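Can the machine do the washing up yet?

From the May 2020 newsletter

Many readers have asked me if a robot can soon take over the small jobs in the kitchen. I have followed this question for 3 years, first in our own workshop at Skelelby and now together with the people at Jemer, and my answer is still a careful one. Some chores are near. Others are much further away than the films on the internet let us believe.

Moving a box from one shelf to another is a solved matter. The box has flat sides, it is not transparent and it does not break. A kitchen counter is a different place. Things lie close to each other, many of them are white or shiny, and a drinking cup can lie on its side as well as stand.

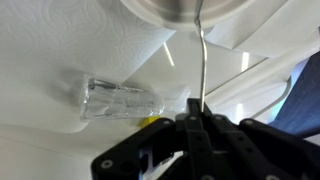
Clear cups are the hardest for us. The depth sensor looks through the wall of the cup and measures what is behind it, so the arm believes that the cup is thinner than it is, or that there is no cup. At Jemer they made 852 attempts with clear cups before the summer plan was fixed, and a person had to help in 40 of them. For a factory this would be too many. For a home I think it would also be too many, because at home there is no technician beside the sink.

Paper and cloth give another kind of trouble. They change their form when you touch them, and a grip which was right one second ago is then wrong. Vasylenko works on this with a softer fingertip, and we hope to borrow a set in July.

Until then I continue to wash my cups by hand. If you have a chore you would like us to try, please write to me at the Skelelby address.

Ingvild Midtbø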